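Grippers, quotes and the shopping list

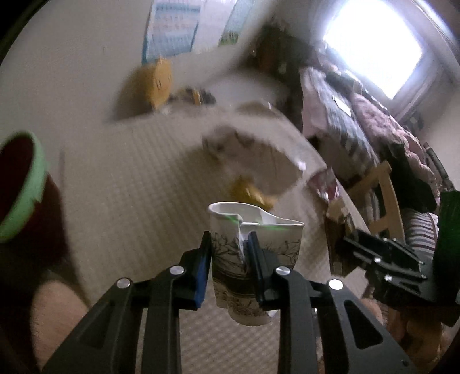 Maritza Palomino

5 May 2022

Okay, so I promised myself I would finish the equipment list tonight and instead I've been going back and forth over finger pads for an hour. Blue pads! I have opinions about blue pads now. This is my life.

Where things stand: we have 456 dollars left in the April money and it has to go on something before I can ask for more. Truvent came back with their quote for the next pair of hand-held grippers and it's 300 plus shipping, which would leave me enough for spare pads, a bag of screws and maybe a decent case to carry it all in. Garkport is cheaper on paper, but they sell the fingers and the handle separately (why??) and by the time I added everything up I was over. I wrote to Reltia as well and got a very friendly email with no prices in it.

The cup is what got me thinking. Paper cups are cheap and light and I love them for practice, but the rim crumples and bends in and then you've got a different object from the one you meant to pick up. So do I budget for cups by the sleeve, or buy a few hard plastic ones and call it done? I'm leaning toward both. You want the fingers to learn something squashy, and the squashy thing is the one that gets used up. I put down 6 sleeves and then crossed it out and wrote three. It's a pretty cup too, black line flowers on white, so I'd buy the same ones again if the store still has them.

Then there's whether to go for the one-piece linkages or the kind with screws at the pivots. I like screws. I can tighten a screw at the kitchen table with a screwdriver I already own, and if an arm gets bent I only want to pay for the arm. Castaño (the parts place, not the bakery, I've emailed the wrong one before) will sell single arms, so that's going in the plan as a yearly line, about 50 dollars, fingers crossed.

Things I keep forgetting to put in: more pads, a second set of everything for the left hand, storage cards, tape. Always tape. Also a floor mat that stays put, but I'm moving that to the next round, along with the actual robot arm, which is so far down the list it has its own page.

I'm going to sleep on Truvent and answer them in the morning. If they throw in the shipping I'll say yes before they've finished typing.

Filed under: robots at home, money stuff, lists

Comments

dotty_l: Get the plastic cups AND the paper ones. You know you will anyway.

gearbox_ken: Seconding screws. Put a drop of threadlocker on them though, mine kept backing out.

Maritza: Adding threadlocker to the list, thank you Ken!

pilar77: Wait, you emailed the bakery about gripper arms? What did they say?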